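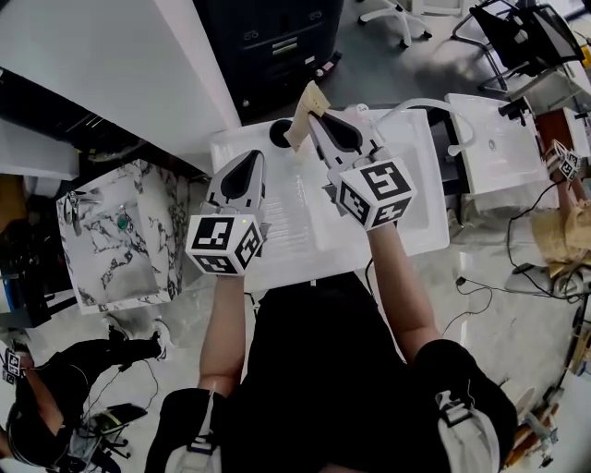 tidewrack
Reply to the original post: I reckon you've got the Medeiros case back to front. The bookkeeper didn't hand herself in out of guilt, the credit union had already frozen her accounts by January.

Alalik_Al
Fair enough, I only had the radio version. But 728 separate transfers, and nearly 20 years before an auditor noticed? I had my savings at that branch!

tidewrack
Small ones, mostly. Fifty bucks here and there, coded as cheque fees.

possum_magnet
Sorry, I don't buy the sob story her lawyer's running. My mum lost money when Vandero Travel went under and the bloke behind it got 2 years, home by dinner time practically. Lock her up.

Alalik_Al
Bit harsh, mate. She's paid some of it back and she's pleading guilty.

possum_magnet
With whose money though?

tidewrack
The house at Skonoven got sold, it was in the court list. Whether that covers it I couldn't tell you. Sentencing got pushed back again this arvo, so I'll post when there's a new date.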